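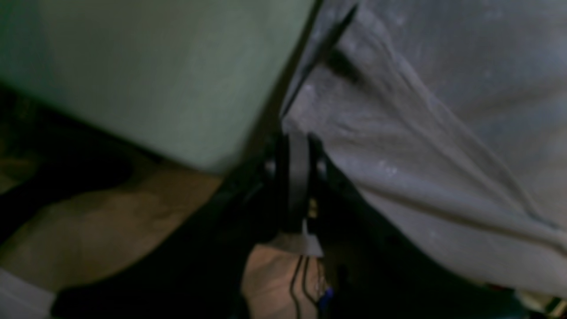

**Paula Radu** – wiring and gripper, shared shop

18th September

Gripper back on the wrist after the rebuild. Wrist camera is on and sending, but the focus is soft over the whole view and the near finger is a black blur. I'll try turning the lens before I touch anything in software.

Light is poor down in the gap between the green surface and the gray fabric. The green and gray come up fine, the middle goes almost to black. A lamp from the left should help. Wenceslao has a clamp one, ask him.

Cables: the thin black ones still run loose below the mechanism, next to the blue piece. I want them tied to the wrist before the arm does anything faster than a crawl. Left them for now – Nazar wants to swap the Meltar driver board first and they'd only have to come off again.

Close command on the old board: 2000 is open, 1211 is where the fingers meet. Wrote both on tape inside the lid of the Drusex box. Don't trust them after the swap, redo from scratch.

Grip pads are the old ones. Dragica is cutting two new ones in softer rubber, same hole spacing.

Still to do:

- turn lens, lock it with a drop of glue
- lamp
- board swap (Nazar)
- tie cables, leave slack for full wrist turn
- slow close on the fabric, 20 minutes, log current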